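Foro de la Mancomunidad de Vecinos de Tillgate
Sección: Normativa y convivencia
Tema: Horario de silencio en la sala de lectura

Administracion_Tillgate
Se somete a consulta de los residentes la modificación del artículo 8 del reglamento interno, relativo al uso de la sala de lectura. La redacción propuesta amplía el horario de silencio hasta las 11 de la noche y limita a 60 minutos la reserva de los puestos individuales. Las alegaciones podrán presentarse en este hilo durante el mes de abril.

K. Bartoš
Manifiesto mi conformidad con la ampliación del horario. No comparto, en cambio, el límite de reserva. Quienes preparan oposiciones necesitan sesiones largas, y una hora resulta insuficiente.
Kristýna Bartoš, portal Illon

portal_ahn_3B
Discrepo respetuosamente de la señora Bartoš. En época de exámenes hay más de nueve personas en lista de espera y los mismos puestos permanecen ocupados toda la tarde, en ocasiones solo por una carpeta. El límite me parece proporcionado.

K. Bartoš
La ocupación con objetos ya está prohibida por el reglamento vigente. Procede aplicarlo antes de imponer una restricción general.

vecino_jilevstead
Solicito que se aclare si el silencio comprende los avisos y la vibración de los teléfonos. El texto menciona únicamente las llamadas. En la residencia Jilevstead se adoptó una norma más precisa: dispositivos sin sonido y conversaciones en el vestíbulo.
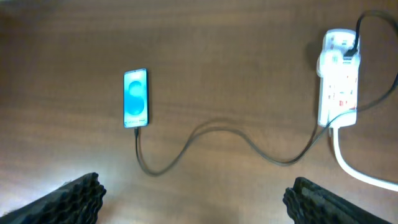 Propongo incorporar esa misma fórmula como segundo párrafo del artículo, con remisión al régimen de avisos ya existente.

portal_ahn_3B
Apoyo la propuesta anterior. Mantengo mi posición respecto al límite, si bien aceptaría que la reserva fuese prorrogable cuando no haya lista de espera.

K. Bartoš
Con prórroga automática retiraría mi objeción. Con prórroga sujeta a autorización previa, no.

Administracion_Tillgate
Se toma nota de las alegaciones. La prórroga y la mención expresa a los dispositivos se incluirán en el borrador que se publicará en esta misma sección.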